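The Red Basket

I'd had the room at Sullcombe for eleven months when the letter came from Tustico asking for it back by the end of August. Very polite letter, two paragraphs and a checklist. The checklist went on for pages (they wanted the plughole hair dealt with, fair enough) and if I ticked every box I'd get my bond back, all 622 dollars of it. I needed that money. I'd already spent 200 of it in my head, on a proper winter coat.

So there I was at six in the morning in my trackies, with a cup of tea going cold on the windowsill and no idea where to start. My mum always said start with the bed, so I stripped the bed and put the grey sheet back on it clean, and smoothed it down until it looked like nobody had ever had a bad night in it. That took five minutes. Then I sat on it and had to smooth it again.

The bedside cabinet was the real problem. You know the sort, white, one drawer with a gap above it where a book is meant to go. I've never in my life put a book in that gap. I put everything else in it. I'd shove things in there at night with the light off and in the morning I'd shut my eyes to it and go and catch the 138.

I didn't have any boxes left, so I used the basket. It's a little red plastic shopping basket with a handle, and I got it in my first week from Gosselin, the grocer's down by the water, when they were changing over to trolleys and had a stack of them out on the footpath for anyone who wanted one. I'd wanted one badly! I was so lonely that week I'd have taken home a traffic cone. I carried it up the hill with a lettuce and a bar of soap in it and felt like a woman with a household.

Anyway. Out it came, and I started on the gap. Receipts. Hand cream with the lid off. A hair tie, then its whole extended family. A ticket stub for the Nusska ferry, which stopped me for a bit, as I'd gone over on my birthday by myself and eaten chips on the wall and had, if I'm being fair to it, a lovely day. I put the stub in my pocket. Then I took it out of my pocket and put it in the basket, and then I put it in my pocket again.

The drawer stuck, same as ever. You had to lift it by the knob and swear. In it were 14 teaspoons' worth of cough mixture in a bottle that had glued itself to the bottom, and a letter I'd written to my sister in my second month, folded into four and never posted. I knew what it said without opening it. It said I'd made a mistake and could I come home.

I read it anyway, sitting on the floor with my back against the bed. It was pretty good, for a whinge. I'd called the room a cupboard with ideas. I'd said I didn't know one person in the town and that the gulls were laughing at me specifically. By the time I read it again that morning I'd been to two weddings in Sullcombe and had a key to somebody's shed.

I screwed the letter up and then went round the floor picking up every crumpled tissue and scrap of paper I'd flung about in the night, because the checklist had a line for floors and it was underlined. I wiped the top of the cabinet until it was so white and so bare it made me a bit sad. I put the basket up on top of it to see how it looked, then down on the floor again, then stood there dithering with my hands on my hips.

I couldn't take it with me. I had one suitcase and a backpack, and a ride that had made its feelings about luggage very plain. But I couldn't put it out with the bins either. So it stayed, next to the cabinet, for whoever got the key after me. There wasn't a box on the checklist for that.

They sent me the whole 622, in the end. I bought the coat. And months after, when I'd got to thinking about that basket again, the way you'd think about an old boyfriend, I rang my sister and shouted down the phone that it was still there.
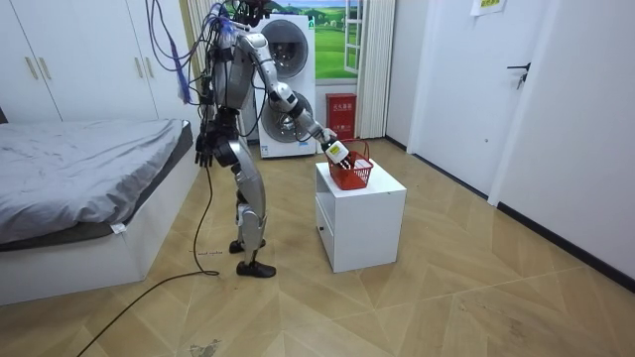
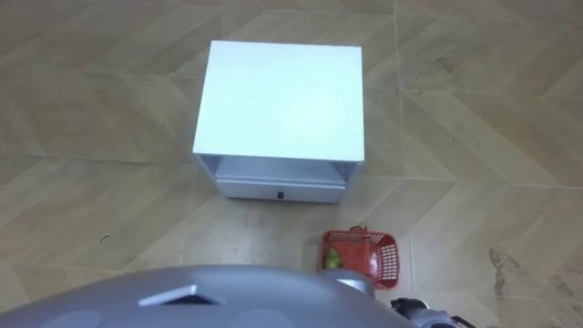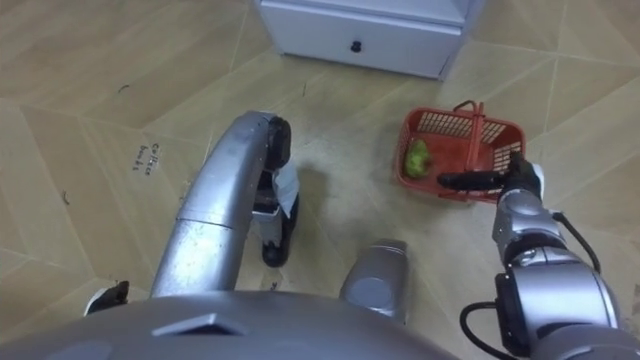

Bedroom, Sullcombe: white cabinet and red basket.

She asked me if I wanted to go back and get it. I said no, but I did look up the ferry times.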